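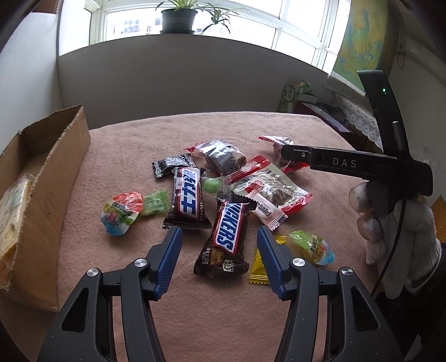 Wrapped sweets, Snickers bars and two jelly cups on a pink cloth, with an open cardboard box at left.

The mixed snack box is a packing problem before it is a matter of taste. A bar is long and stiff. A jelly cup is a rigid shape under a film lid. A single candy in a twist or crimped wrapper weighs almost nothing and moves wherever there is a gap. Put all of them in one carton and the small pieces end up at the bottom.

Mpho Xaba packs assortments for Prekimlow, a small mail-order shop that sells Chinese and imported sweets by the box. Her method begins with everything out on a covered table. The cloth has a practical use: a fuzzy surface keeps light wrappers from sliding, and serrated ends do not scratch the tabletop.

Bars are sorted first. Snickers sold in China often carries the name 士力架 on one side and the English name on the other, and Xaba packs the two faces alternately so that both show when the lid is lifted. She checks the crimped ends as she goes. A folded end is acceptable - a split one is not.

Jelly cups go in next, lid up, against a wall of the box. The film is the weak point. Pressure from the corner of a bar can lift the seal, and one leaking cup will spoil the paper labels of its neighbors. Prekimlow allows 8 millimeters of clearance above each lid, filled with folded tissue.

Loose candies are added last, in two passes. The first fills the gaps along the bars. The second goes on top, where color matters more than fit: pale green next to dark brown, shiny black next to red.

Golnar Ghorbani, who handles returns for the shop, tested the order of packing in May. She sent 14 boxes out and back by regular parcel service, seven packed with the bars first and seven with the candies first. The bars-first boxes came back with no lifted lids. The others had three. Both groups showed some movement in the top layer, and a second sheet of tissue has been added under the flap.

The shop's larger carton, the Cormont, is packed in the same order with a card divider down the middle.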